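Abfall und Ordnung in der Teeküche
Projektbericht, Modul Arbeits- und Umweltorganisation, Sommersemester

1. Ausgangslage

Die Teeküche im Projekthaus Fastov wird von 60 Personen genutzt. Die meisten davon sind Studierende, die dort zwischen zwei Veranstaltungen Kaffee kochen, Essen aufwärmen oder etwas Mitgebrachtes essen. Feste Dienste gibt es nicht. Wer die Küche benutzt, soll sie so verlassen, wie er sie vorgefunden hat. So steht es auf dem Aushang an der Tür, der noch aus der Zeit vor dem Umbau stammt.

In der Praxis funktionierte das vor allem beim Geschirr. Die Tassen wurden meistens gespült, die Arbeitsfläche wurde abgewischt. Beim Abfall war es anders. Verpackungen, Teebeutel, Papiertücher und Speisereste landeten zusammen in einem Behälter, und wenn dieser voll war, wurde daneben abgestellt. Im April kam es zweimal zu Beschwerden aus den angrenzenden Arbeitsräumen wegen des Geruchs.

Unser Projekt sollte klären, was in der Küche weggeworfen wird, warum die Trennung nicht klappt und was sich mit geringem Aufwand ändern lässt. Bauliche Maßnahmen waren von vornherein ausgeschlossen, das Budget betrug 40 Euro.

2. Vorgehen

Wir haben die Küche 4 Wochen lang beobachtet. In den ersten beiden Wochen wurde nichts verändert. Danach haben wir den Standort und die Beschriftung der Behälter angepasst und weiter beobachtet. Der Inhalt wurde jeweils am Nachmittag nach der letzten Veranstaltung angesehen und nach Stoffgruppen notiert. Gewogen wurde nicht, weil keine geeignete Waage zur Verfügung stand. Die Angaben im Ergebnisteil sind deshalb Schätzungen nach Volumen.

Zusätzlich haben wir einen kurzen Fragebogen ausgelegt. Er enthielt Fragen zur Nutzung der Küche, zur Kenntnis der Trennregeln und zum Standort der Behälter. Der Rücklauf war mit 40 ausgefüllten Bögen höher als erwartet. Einige Bögen waren nur auf der Vorderseite ausgefüllt, diese haben wir trotzdem berücksichtigt.

Als Grundlage für die Stoffgruppen diente die Einteilung aus dem Leitfaden Nilcombe, den wir im Seminar bekommen haben. Die dortige Gruppe Elektrokleinteile haben wir weggelassen, sie kam in der Küche nicht vor.

3. Bestandsaufnahme

Der Restabfallbehälter steht in einer Nische zwischen den Schränken. Er ist aus dunkelgrauem Kunststoff, der durchscheinende Beutel wird über den Rand geschlagen. Daneben liegt ein Schrank mit weißer Tür. Ist diese Tür geöffnet, ragt sie in den Raum. Der Behälter selbst wird ohne Deckel benutzt.

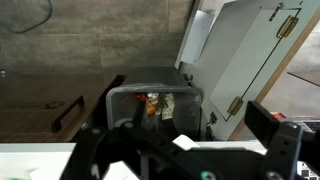 Projektgruppe Zalewska

Im Beutel liegen zerknüllte Verpackungen und Papier oder Einwickelmaterial durcheinander, darunter ein Stück rotorangefarbener Kunststoff und eine silbrige Folienverpackung. Eine solche Mischung ist für die Küche typisch. Ein großer Teil des Restabfalls bestand in den ersten beiden Wochen aus leichten Verpackungen, die nach den Regeln des Hauses in die Wertstoffe gehören.

Der Behälter für Wertstoffe stand zu Beginn auf dem Flur neben dem Kopierer. Von der Arbeitsfläche aus war er nicht zu sehen. Der Weg dorthin ist kurz, aber man muss dafür die Küche verlassen und die Tür mit vollen Händen öffnen. Im Fragebogen gab mehr als die Hälfte an, diesen Behälter für einen Teil der Kopierstation gehalten zu haben. Entsprechend enthielt er fast nur Papier.

Für Bioabfall gab es eine kleine Schale mit Deckel im Fach unter der Spüle. Sie war sauber und leer, als wir sie fanden, und wurde in den ersten beiden Wochen nicht benutzt. Teebeutel und Kaffeesatz kamen in den Restabfall. Kaffeesatz ist schwer und feucht, und er war nach unserer Einschätzung die Hauptursache für den Geruch.

Die Schränke sind unterschiedlich alt. Ein Teil hat Fronten in Holzoptik mit schwarzen Griffen, ein anderer Teil ist weiß. Der Boden ist grau gefliest und lässt sich gut wischen. In den Fugen vor der Nische hielten sich Kaffeereste allerdings hartnäckig.

4. Maßnahmen

Der Wertstoffbehälter wurde vom Flur in die Küche geholt. Er steht jetzt an der Wand neben dem Kühlschrank. Dafür musste der Getränkekasten weichen, der in den Vorratsraum gebracht wurde. Auf dem Flur bleibt eine Papierkiste für den Kopierer.

Die Bioschale steht jetzt direkt neben der Kaffeemaschine. Sie wird täglich geleert. Diese Aufgabe haben wir in der Projektzeit selbst übernommen und anschließend in die Liste für den Schließdienst eingetragen.

Alle Behälter haben neue Schilder bekommen. Auf den alten Schildern standen die Bezeichnungen der Fraktionen, also Restabfall, Wertstoffe und Bio. Auf den neuen stehen Dinge, die in der Küche wirklich anfallen: Riegelverpackung, Joghurtbecher, Teebeutel, Papiertuch. Die Schilder wurden auf Etikettenfolie der Marke Peltex gedruckt. Normales Papier hatten wir zuerst probiert, es wellte sich neben der Spüle schon nach einem Tag.

Beutel zum Nachfüllen liegen jetzt in einer Schachtel im Schrank neben der Nische. Vorher wurden sie im Putzraum aufbewahrt, der meistens abgeschlossen ist. Wer einen vollen Beutel bemerkte, konnte ihn also oft gar nicht wechseln.

Kosten: Folie, zwei Rollen Beutel und ein Deckel für die Bioschale als Ersatz. Das Budget wurde eingehalten.

5. Ergebnisse

Nach der Umstellung ging das Volumen im Restabfall deutlich zurück. Vorher war der Beutel meist am frühen Nachmittag voll, danach reichte er in der Regel bis zum nächsten Vormittag. Der Anteil der Verpackungen im Restabfall lag in den ersten beiden Wochen nach unserer Schätzung bei 60 Prozent. In der letzten Woche machten sie nur noch einen kleinen Rest aus, vor allem Folien mit Speiseresten, bei denen viele unsicher waren.

Die Bioschale wurde vom ersten Tag an benutzt. In der dritten Woche lagen noch Papiertücher mit Kunststoffanteil darin. Nach einer Ergänzung auf dem Schild kam das seltener vor.

Neben den Behältern wurde während der zweiten Hälfte nur noch einmal Abfall abgestellt, und zwar Pizzakartons nach einer Abendveranstaltung. Kartons dieser Größe passen in keinen der Behälter. Eine Lösung dafür haben wir nicht gefunden. Der Vorschlag, sie zerrissen in die Papierkiste auf dem Flur zu geben, scheitert an den Fettresten.

Beschwerden wegen des Geruchs gab es nicht mehr. Ob das allein an den Maßnahmen liegt, können wir nicht sagen. In der dritten Woche war es kühler, und die Fenster standen häufiger offen.

6. Fehlerquellen

Die Beobachtungszeit war kurz. Viele Nutzer wussten von dem Projekt und haben sich vermutlich sorgfältiger verhalten als sonst. Die Volumenschätzung wurde von wechselnden Gruppenmitgliedern gemacht, und wir haben am Anfang nicht einheitlich festgelegt, ob zerknülltes Material vorher zusammengedrückt wird. Ab der zweiten Woche wurde nicht mehr gedrückt. Die Werte der ersten Woche sind deshalb eher zu niedrig.

Der Fragebogen enthielt eine missverständliche Frage. Bei der Frage nach dem nächsten Behälter haben manche den Abstand zu ihrem Arbeitsplatz angegeben und andere den Abstand zur Spüle. Diese Frage wurde nicht ausgewertet.

7. Offene Punkte

Der Behälter in der Nische sollte einen Deckel bekommen, der sich mit einer Hand öffnen lässt. Im Handel haben wir bisher keinen passenden gefunden. Außerdem muss geklärt werden, wer in der vorlesungsfreien Zeit die Bioschale leert. Der Schließdienst kommt dann nur an einzelnen Tagen.

Die Druckvorlage für die Schilder und die ausgefüllten Erfassungsbögen sind im Projektordner abgelegt. Der alte Aushang an der Tür hängt noch und soll vor Beginn des nächsten Semesters ersetzt werden.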